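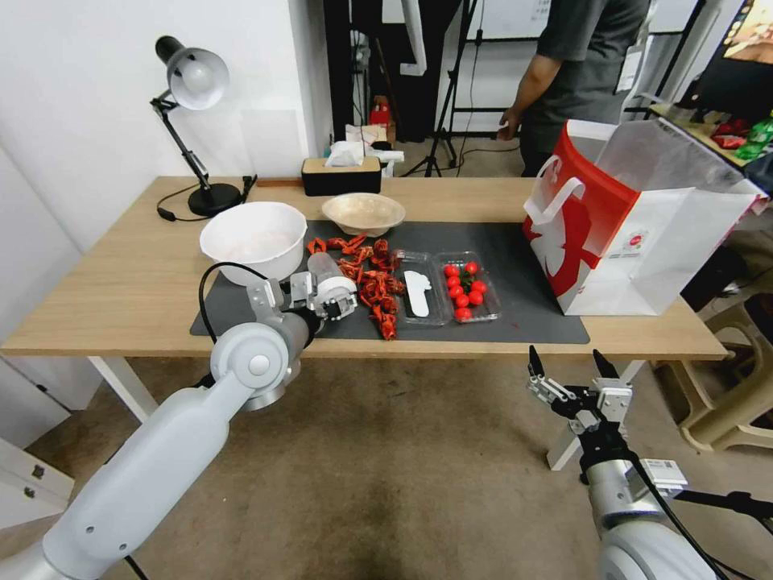

What does a stage manager do once the show has opened? Runs it. The director goes home after opening night, sometimes to another city, and the stage manager keeps the production as the director left it, calling every cue, writing the nightly report, and giving notes to actors who have begun to improve their parts.

Students are often surprised by this. Most come into the course believing that the director sits somewhere in the dark during performances, steering. A few directors believe it too, and have to be walked back to the lobby. The arrangement in nearly every professional house, and in any college house that wants to finish its run on speaking terms, is that authority passes from one person to another at a fixed moment, and that the second person has a headset.

Chapter 4 is about that headset and the book that sits in front of it. We will follow a single production, the Drako Playhouse staging of The Miller's Second Wife, a comedy with songs in two acts, from the first technical rehearsal to the closing performance. It is not a great play. I chose it because it has 494 cues, which is a ridiculous number for a comedy about flour, and because its stage manager, Nuria Iglesias, kept every scrap of paper and let me borrow the box.

The script had been by Abilio Cifuentes at the beginning and by several people at the end. Cifuentes rewrote through previews, as playwrights will if they are not given something else to hold. The songs were Illia Semeniuk's. The director, Cayetano Manzano, had come from opera and was used to a chorus of sixty, so he filled the Drako's small stage with what he had, and what he had was eleven actors and a great many doors.

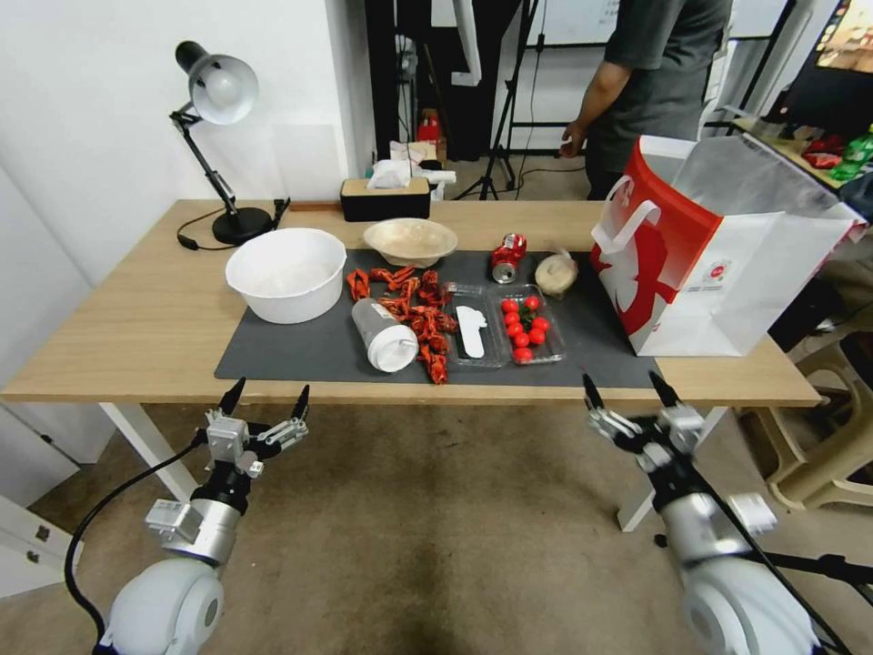 4.1 THE PROMPT BOOK

The prompt book is the script with everything else added. On one side of the open binder is the text. On the other side, or in the margin if the stage manager writes small, is the blocking: who enters, where they cross, when they sit, what they are carrying. Lights, sound, scenery moves and actor cues are marked against the exact word or action on which they go.

Exact means exact. "Lights 31 when she gets upset" is no use to a substitute caller who has never seen her get upset. "Lights 31 on the k of 'back'" can be called by anyone who can read. Iglesias wrote her book on the assumption that she would be hit by a bus at intermission, and she dated each change, so that when Cifuentes restored a line he had cut the week before, she could turn up the old placement in under a minute. He restored a lot of lines.

Pencil is standard. You will meet people who keep the book on a tablet, and it works well until the battery has an opinion. The Drako used both, with the paper copy locked in the production office overnight.

The layout of the page is a matter of house habit. Carretero, the touring company where Iglesias trained, puts the text on the left and draws a small floor plan at the top of each facing page. Other companies reverse this. If you are taking over a book from someone else, leave the layout alone, however much it bothers you. You are the visitor.

4.2 CALLING THE SHOW

A called cue has three parts: the warning, the standby and the go. The warning comes well ahead, and many callers drop it once the crew knows the show. The standby comes shortly before the cue, and each operator answers it. The go comes last, and the word is never said on headset for any other purpose. Crews say "G-O," or "proceed," or in one theater I worked in, "Gary."

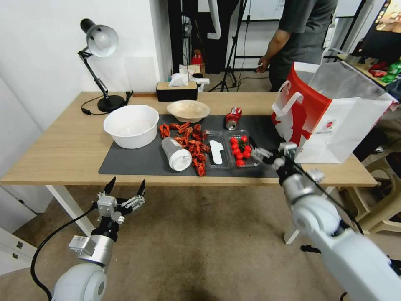
The order of the words matters as well. "Lights 31, go" puts the action at the end, where the operator's finger is waiting for it. "Go lights 31" sends three departments into motion before anyone knows whose turn it is. At the second technical rehearsal of The Miller's Second Wife, a tired assistant called it the second way, and the mill wheel, the thunder and the wedding arrived together. Manzano liked it and asked whether it could be kept. It could, and it became cue 212.

Eugeniusz Borkowska ran the light board and had views on pace. A standby given too early, he told Iglesias, goes stale; the operator sits with a finger over the button through half a page of dialogue and begins to think about supper. Look at the page from Act One reproduced in Figure 4.2 and note how many standbys were moved later between the first preview and opening.

Before going on to the rehearsal reports in 4.3, read the scene through once aloud with a stopwatch, then again while calling the cues to an empty chair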